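6.4 Gripper stops in mid-task (fault 1113)

This section covers a gripper that stops moving while the rest of the arm keeps running. The operator panel shows fault 1113 with the letter L or R for the side. Either arm can raise it. If the panel shows a fault on both sides, go to section 6.7 first.

CAUTION: An arm with fault 1113 is still powered. Only the gripper motor has been switched off. The arm will follow the next motion command it gets, and the other arm may be partway through a move. Press the stop button before you put a hand over the table.

When the fault occurs

The controller compares the commanded jaw position with the measured one. If they differ for longer than the time set in the parameter Grip Wait, it cuts the gripper motor and leaves the jaws where they are. In most cases the cause is one of these:

- a small part or piece of packaging caught in the finger linkage
- a gripper cable pulled tight at the wrist
- force limit set too low for the object
- home position lost after a collision

Before you begin

You need the 2.5 mm hex key from the Drandik service kit, a soft brush and a flashlight. Two people should be present, one of them at the panel. Do not use compressed air. It pushes dirt further into the linkage.

Clearing the fault

1. Press the stop button. Wait until the panel reads STOPPED.

2. Write down the fault code, the side and the name of the task. The panel log keeps only the last 80 entries and a collision can fill it quickly.

3. If the gripper is holding something, support the object with one hand. Turn the release screw on the gripper a quarter turn counterclockwise and take the object out.

CAUTION: Keep fingers clear of the linkage behind the jaws. It can snap open when the release screw is turned.

4. Look into the linkage from both sides with the flashlight. Brush out anything loose. If a part is wedged, move the jaws by hand until it drops free. Do not lever it out with a screwdriver.

5. Follow the gripper cable from the housing back along the arm. It should hang with some slack when the wrist is turned fully each way. If it is tight, open the cable clamp, feed slack toward the gripper and close the clamp again.

6. Turn the release screw back until it clicks.

7. At the panel, open Service, then Gripper, and check the force limit. The factory value is 70. For thin-walled objects such as cases and trays it may have been lowered. Put it back to 70 for the test.

8. Step back from the table. Release the stop button and select Clear Fault.

9. Select Home Gripper. The jaws close fully and then open fully. If the fault returns during this move, stop and go to "If the fault comes back" below.

Checking with both arms

Run the test with the arms over the table and the grippers facing each other. Use the lowest speed setting.

10. Place one light object between the grippers. Select Face Position and let both arms come to rest.
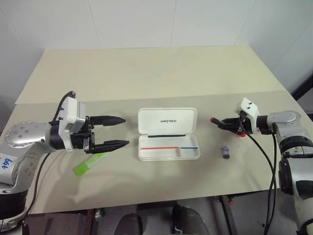

Figure 6-3. Arms over the table, left gripper open, right gripper closed.

11. Select Open/Close, Left, and then Open/Close, Right. Each gripper should move smoothly in both directions. Only one side moves at a time - if both move together, the side assignment is wrong and must be corrected under section 3.2.

12. Run the original task once at low speed with a person at the stop button.

If the fault comes back

Leave the robot stopped and hang the red tag on the panel. Do not raise Grip Wait to make the fault go away. On an early Gernow installation this was done, and the gripper motor overheated before anyone saw that the linkage was jammed.

Check the cycle counter under Service, Gripper, History. Above 4000 cycles since the last service, the linkage pins are due for replacement (section 8.1). Below that figure, send the log and the notes from step 2 to the service desk, marked for Isla Chisholm.

NOTE: After a collision, run the arm calibration in section 5.3 as well, even if the gripper homes without a fault.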